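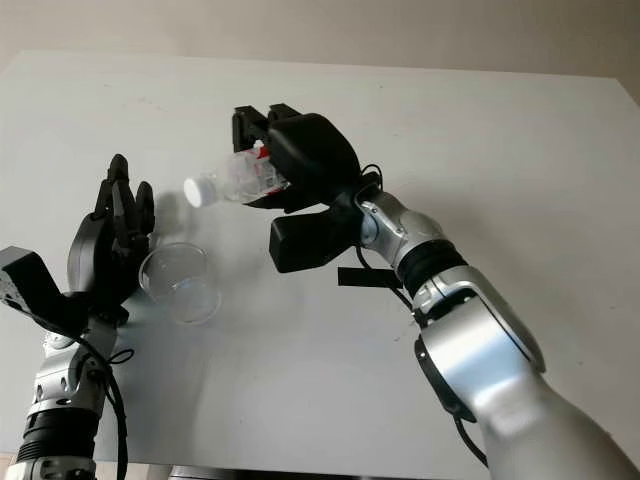
4.2 Hand kit under test

The Brondadico kit was bought from Wullent at list price, no discount and no loan units. Two arms, two multi-fingered hands, a head camera, wrist cameras, a control box and the vendor's own software. We kept the stock settings throughout. Only change: finger closing speed turned down for thin plastic, following the short note that comes with the hands. The note is one page. It doesn't say what counts as thin.

Task choice was driven by what buyers ask for. Small drinks bottle, clear plastic cup, white table. One hand takes the bottle, the other stays free for the cup. A trial starts when the arms leave the rest pose and ends when both hands have let go or when the operator hits stop. Itziar Arroyo ran the morning block, Emiliano Garrido the afternoon one, same script for both. Bottle swaps were logged by hand.
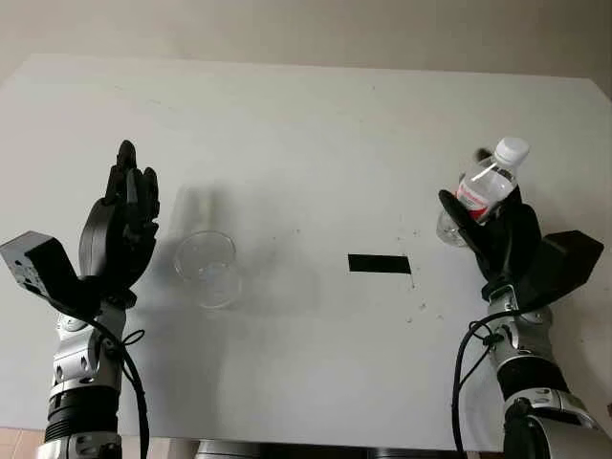
Grip planning in the kit is done per object, from a small library. The bottle is in the library, the cup is not. For the cup we used the "open cylinder" entry, which the manual suggests for mugs, and set the force limit to the lowest step. Lowest step is still firm. A softer one would help and we have asked for it.

Over 500 trials the software stopped itself 29 times. Most stops came from the cable check, which reads a joint angle and not the cable, so it trips early when the wrist is turned far over. Restart takes almost 3 minutes each time – the whole start-up check runs again, both hands, even when only one had stopped. For a shop floor that is to long. The earlier Romska kit let you restart one side alone.

Calibration held up better than we expected. We redid the head camera at the start of each block and saw little drift in between. The wrist cameras were left alone after set-up. Their view is close and narrow, good for checking where the fingers sit against the object, poor for anyting further off (Figure 3).

Figure 3. Wrist camera view: fingers of the hand, with part of a clear container and its red and white label at lower left.
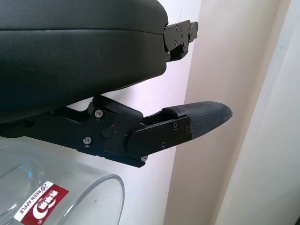

Gwion Gronow, reading a draft of this section, objected that stop counts alone are unfair to the kit, as a cautious cable check may save a cable over 1000 trials, and asked for stops to be split by cause. Fair point. The split is in the appendix, with restart times next to each cause. We did not test to 1000 and can't say what the check saves.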